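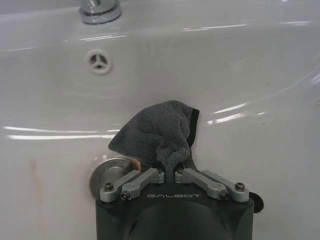
What should you ask for in a first meeting with an overseas employer? A copy of the relocation letter, before you talk about anything else.

May
By Anjana Khan

I say that to everyone now, because when Andholm offered me the job in Antwerp I asked about vacation days and lunch. Lunch! The relocation letter spells out who pays for the flight, how long you get in temporary housing, and what happens if you leave in the first year. Mine ran to 5 pages and I signed it on the hood of my sister's car.

I moved from Columbus to run the retail side of a small home fragrance line, and I had 20 stores to look after on day one. I'd spent most of my working life selling candles to Americans, who will pick up a jar, sniff it, and tell you their whole childhood. I figured that would carry over. My first store visit was with Veerle De Haan, the regional manager, and we stood next to the display for most of a morning while people walked up, smelled one thing, nodded, and bought it. I kept wanting to go over and chat. Veerle held on to my sleeve.

What I had to learn (and I'm still learning it) was how meetings work. Back home we'd throw out ideas, get excited, and sort out the trouble later. In Antwerp the trouble came first. I presented a plan for a spring gift box to Wilma Dierckx in finance and she had 11 questions written down before I'd finished my coffee. I went home sure she hated it. The next morning she had approved the budget and added money for better ribbon.

Once I understood that questions meant interest, I started to love those meetings. We ordered 402 gift boxes for the trial, which is an odd number that came from how the supplier packs them, and I got to write every card that went inside. My Dutch was good enough for three of the sentences. Veerle Vandenberghe from the design team fixed the rest and taught me a word for cozy that I now use far too often.

The other person I owe is Jianguo Shao, who came over from our Rotterdam office the same month I did. We ate lunch together nearly every day that first winter and traded notes – which bakery, which dentist, how to read a pay slip. If your company has another new arrival, go find them in your first week. You'll both be asking the same things, and it's so much nicer to be confused with someone.

A few readers wrote in after the last issue to ask about money. My pay went down a little on paper when I moved, and my rent went down a lot more. I kept 200 euros a month aside for trips home and it didn't cover them, so save more than I did. I also kept my American bank account open, and I've been glad of it every tax season.

I'm coming up on my third year and I've just been asked to help open the line in Ghent! I said yes before Wilma could get to her list. If you're weighing an offer abroad and want a stranger to read through your questions with you, reply to this newsletter and it will reach me. I'm slow in the mornings and pretty quick after 4 p.m.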